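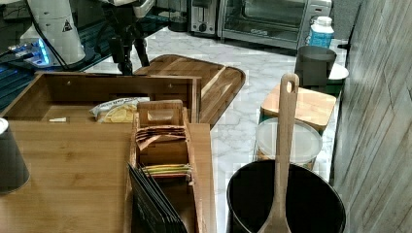 The worktop at Merkdale, with the bamboo organisers, the toaster oven and the large chopping board.

Sep 11, 2020

This is the kitchen page of the Merkdale gallery. The worktop was cleared and set out again in August, and Felista Mwakalinga asked for a record of what went back on it, mainly so that people using the room in the evenings know what there is before they bring their own. The counter has a white and grey marble pattern and the wall beside it is panelled in grey-white with a wood look.

**Toaster and toaster oven.** Both are stainless steel and both live at the back. The toaster is the smaller one with the black knob. The oven takes a small tray of rolls or a dish of vegetables. Please empty the crumb tray after use and leave the door open until it has cooled.

**Bamboo organisers.** The big open box with slatted sides was bought by Consuelo Goicoechea from Stamatopoulos, together with the other bamboo pieces. They get wiped with a damp cloth and dried straight away. Don't stand them in the sink.

**Black bucket and long wooden spoon.** The bucket is kept at the near end of the counter. The spoon is long enough for the soup pot and has an oval hole near the top of the handle, so it can go on a hook if we ever put one up.

**Canister with the bamboo lid.** It has a teal-green band and a square lid. The round container next to it has a clear plastic lid. Labels for both are still to be done.

**Chopping board.** This is the piece people ask about most. It is dark walnut brown with rounded corners, and a groove runs all the way round to catch juice from meat or tomatoes. 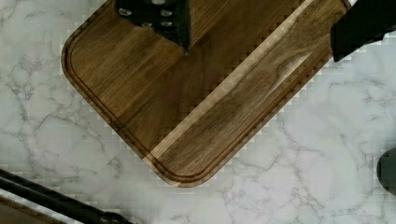
The pale strip is sapwood, the younger outer part of the tree, and it takes oil in the same way as the darker wood. The grain is straight over most of the board and wavy on the far side of the strip, with a small swirl like a knot in it. Italo Sorrentino oils it every 2 months with plain mineral oil, left on overnight and wiped off in the morning. Wash it by hand, rinse out the groove and stand it on its edge to dry. Bread can be cut on it, but onions and garlic are better done on one of the thin plastic boards in the drawer.

Corrections to this page can be left with Temitope Tijani at the desk. The dining room and the pantry shelves have their own pages.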